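Still Can't Do the Dishes

Horațiu Gavrilă wants a machine that puts the lids back on things. Not a big ask, he reckons. He runs the packing floor at Buzatu, a small kitchenware place, and has spent most of May trying to find out whether anybody can sell him one.

Short answer – not yet. Long answer depends who you're talking to.

Dillby will sell you an arm that stacks trays. Does it well, all day, provided the trays turn up in the same spot. Werkumo has a laundry folder, a big grey cabinet, and it gets through a T-shirt in 70 seconds. You feed the shirts in yourself. Fitted sheets, forget it. I asked about socks and got a brochure.

At home it's thinner still. The vacuum works, sort of, if you pick up the cords first. Dishwashers have been around for ages and they still want a person at both ends. Nobody I rang would put a date on a machine that unloads one.

The trouble is fit. Lids, drawers, plugs, the battery cover on the remote. A person feels the edge catch and gives it a wiggle without thinking. A gripper has to be taught the wiggle, and then taught when to stop. Weterard, whose people work on nothing but assembly, ran 2,721 tries at one simple joint and 249 of them jammed. Good numbers for a lab. On Gavrilă's floor that's a line stopped before morning tea.

So the practice stuff looks like a toddler's toy box. Coloured blocks, pegs, a slot in the shape of a cross, grey walls round the lot. One part goes down into another part. Thats the whole job, and it's the same job as the lid.

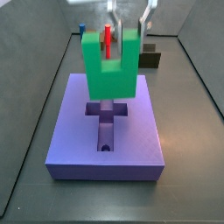
Gavrilă's view, when I put this to him, was that he'd happily pay for a slow one so long as it didn't need somebody standing next to it. He has 4 people on lids now and they are quick, he said, and they also notice when a pot is cracked, and he hadn't seen a quote yet that covered the noticing.

Werkumo says it will have a sock attachment out next year. The price wasn't avaliable.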